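Section 5. Setting up and using the shape board

Your Premholm board leaves the box more or less ready, so set-up is short. Using it takes longer, particularly if you are an adult and somebody is watching.

Before you start

1. Clear a patch of table. The board is happy at any angle, but it likes to lie flat, and a forgotten crayon underneath will make every block feel wrong.

2. Tip the blocks out beside the board, well away from the holes. Blocks left lying across the board get in the way of other blocks.

3. Choose a block. Beginners usually reach for the star, which looks friendly and is the hardest of the lot.

Fitting the star

4. Hold the star upright by its sides. It is a tall block and will try to lean.

5. Bring it over the star-shaped hole. The pentagon also has five corners and has fooled better people than you. Look for points with valleys between them.

6. Turn the block until one point lines up with one point of the hole. The other four will follow without being asked.

7. Lower it gently, keeping it straight. If it catches, lift, turn it a touch and try again.
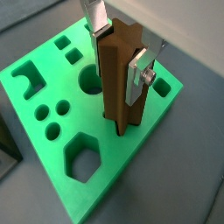
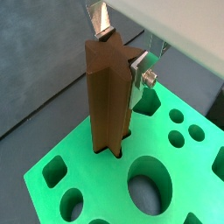 Fig. 5: The brown star block upright at the green board (steps 4 to 7).

Note: A star fits in five positions, which sounds generous until you are stuck between two of them.

Caution: Do not use a mallet, a shoe or the heel of your hand. The block will go in, and Zinash Fikre on our repairs desk will be the one getting it out again. She keeps a drawer of such cases.

If the block will not go in

Check the hole for crumbs. Raisins are the usual trouble, followed by modelling clay. Clear them with a dry paintbrush, never a knife.

Boards bought before July 2025 have slightly tighter holes. These ease with use. Owners of the older Jiltach set should not mix blocks between the two, as the stars look alike and are not.

Cleaning

Wipe board and blocks with a damp cloth and leave them to dry apart. Keep them out of the dishwasher, whatever your brother-in-law says about his.

Spare blocks are sold singly. Quote part 175 for the star.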